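The Gripper You Carry Yourself
Alholm's hand-held kit lets people teach robot arms without a robot in the building. Trí Trịnh spent a month with two sets.

The Alholm kit arrives in a hard case that fits under an office desk. Inside are two hand-held grippers, a backpack, the cables that join them and a card with a setup checklist. There is no robot arm in the case and none is needed. The idea is that a person does a job with the grippers, the cameras on them record it, and the recording is later used to train an arm that may be in another city.

I ordered two sets in September, one to use by the manual and one to hand to people who had not read it. The price of a set depends on how long you keep it. Rental is by the month, and it includes storage for the recordings and a support line that closes at 6 p.m. You can also buy a set outright, and Alholm will then sell you the spare parts separately.

Setup takes patience the first time. The backpack has to be adjusted before the cables are plugged in, because the straps pull on them otherwise. Then the grippers are paired, one after the other, and each has to be opened and closed fully so the software knows its range. The manual gives this two pages. It could be one. 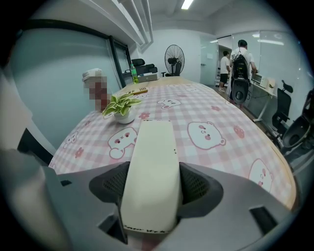 Weight is the first thing people ask about, and the second is whether they can use their own furniture. The weight is fine for the first hour and noticeable in the third. As for furniture, Alholm asks only for a table that can be reached from at least one long side and enough light to read by. The software has no trouble with a busy surface. A gingham tablecloth with bear faces and pink flowers on it gives the tracking plenty to hold on to, more than a bare white desk does, and the company's own guide recommends a patterned cover for that reason. The fingers are long, flat paddles, and new users tend to misjudge where the tips are. They bump things for the first dozen tries and then stop.

What the fingers are good at is flat-sided objects of a middling size: boxes, bottles, books, a folded towel. They are less good at coins and paper. I could get a single sheet off a desk by pushing it to the edge first, which the manual describes as a normal technique. It felt like cheating, but a trained arm would have the same fingers and the same problem.

The trigger has a long travel and a soft return. My first set had one gripper that closed slightly later than the other, which made two-handed work awkward. Support talked me through a fresh calibration and the delay went away. It came back once, after the battery had been run flat, and the same steps fixed it.

The recording software is called Rosport and runs in a browser. You name a task, start a take, do the task and stop the take. Afterward the take is marked as usable, doubtful or rejected, with a reason. I recorded 397 takes over the month. The rejections nearly all had the same cause - I had moved too fast. Slow down by a third, and the rejections all but vanish.
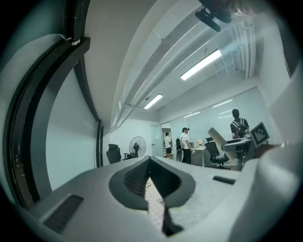

Reviewing takes is the dull part of the work and there is no way around it. Rosport plays them back at double speed and lets you cut the start and end. It does not let you join two takes together, and it does not let you repair one. If you drop the bottle halfway through, you can keep the take as an example of a drop or you can throw it out. I would like a third choice, where the good half is kept, and Alholm says it is looking at that.

The other thing missing is a proper way to share a space. Two people can record in the same room with two sets, and the sets did not interfere with each other when we tried it. But Rosport treats them as strangers. Each set has its own task list and its own folder, and at the end of the day someone has to sort out which folder holds what. For an office with one set this will never come up. For a team it is a daily chore.

There is a rival. The Wivville kit costs less per month and has a lighter backpack, and its trigger is better than Alholm's. Its review software is far behind, though, and its fingers are shorter, so the user's hands end up closer to the work. I tried it for an afternoon on the same tasks. It was more comfortable and I got fewer usable takes out of it.
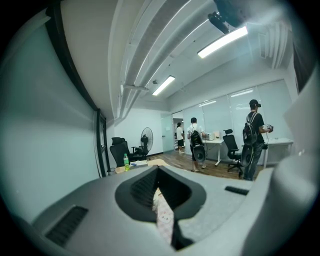 Comfort is worth a little more space, as it decides how much anyone records. The backpack sits high and the chest strap should be done up, even though it looks optional. Longer cables are offered as an extra for taller users and should be in the box. Batteries lasted a morning for me. A spare pair is included, and swapping them means a restart, which costs a few minutes and a new calibration of both grippers.

Alholm also sells the other half of the job as a service. You send in your takes, and it returns a trained model for one of the arms it supports. Tô, the arm most often listed on its site, is the one I chose. I sent my bottle and box tasks. The model came back with a short report listing which takes had been used and which had been set aside, and the reasons matched what Rosport had already told me. I have not yet had time on an arm long enough to say how well it does, and that will have to be a separate article.

Who should rent one? A small company that has an arm on order and wants to start before it arrives would get the most from it. A college lab would too, if it can put up with the folders. Anyone hoping to teach fine work with small parts should wait for the narrower fingers, which are on Alholm's list for next year.

Alholm hand-held kit: two grippers, backpack, cables, charger and spare batteries. Monthly rental or purchase. Rosport access is included with rental and charged yearly after purchase. Training service priced per task.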